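Bosasier Tray and Cup Set: README

Version 2
Last updated April 17, 2019
Maintained by Mahlet Lemma

Summary

Bosasier is a small set of pictures and written notes on laying out and clearing a table with a tray, a cup and a saucer. It covers one kind of task: getting a cup on its saucer from the table to the tray, and back again. The set was put together under the Narnel project on everyday table service. It holds 884 entries in 21 groups. Each group uses the same table items, with the starting layout changed between groups.

Items on the table

Tray. Rectangular, pale green, with rounded corners and a low raised rim. The notes call it "tray" everywhere. In version 1 some entries called it "board", and those have been corrected.

Cup. Cream colored and wide. It is always listed together with its saucer unless the entry says "cup only".

Saucer. White, round, wider than the cup. The label is "saucer" even when the cup covers the middle of it.

Table. Pale lavender, plain top. It has no label of its own and is treated as background. 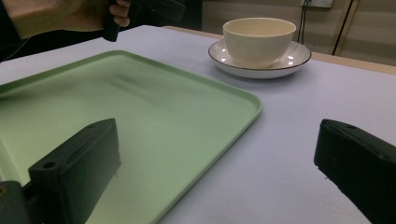 Entries are grouped by where the cup begins. "Far" means it starts on the table past the tray. "Side" means it starts level with the tray, to the left or right. "On" means it starts on the tray. The names are given from the point of view of the entry's picture, so the same layout can be "far" in one entry and "side" in another. If you need a single name per layout, use the group sheet, which has one starting position per group.

An entry is marked "tray empty" when nothing is resting on the tray surface. Shadows and reflections do not count. Something held over the tray does not count either until it is set down.

Fields

entry_id: number, unique within the set
group: number of the group the entry belongs to
start: far, side or on
tray_state: empty or loaded
cup_state: on saucer, cup only or not in view
note: free text, may be blank

Notes are kept short. Most are one line and many are blank. Spelling in the note field has not been checked.

Layout rules

The tray lies flat on the table and may sit at any angle. The cup begins upright. In the far and side groups the saucer has to be fully on the table, with no part of it touching the rim of the tray. For a loaded tray, the whole saucer has to be inside the rim. A saucer leaning on the rim is recorded as "empty" with a remark in the note field, and you may want to drop those entries.
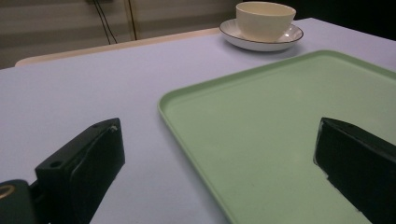
Start: far. Tray state: empty. Cup state: on saucer.

Known problems

Colors are not matched across entries. The table can look gray, white or slightly violet, and the green of the tray gets lighter or darker with it. Please don't use color values from this set as a reference.

The tray is often only partly in view, so its size can't be worked out from a single entry.

Group 2 was relabeled in March after the side and far entries were found to be swapped. If you have an older copy, replace the whole group instead of patching it.

Related sets

Fletatgate has the same kind of notes for plates and bowls. Man covers folded cloths and napkins. The field names match in all three sets, but entry numbers overlap, so add the set name before merging.

Changes and corrections

Send corrections to Mahlet Lemma with the entry_id and the field that is wrong. Please keep to 100 entries per message. Larger lists should be sent as a plain text file with one entry per line.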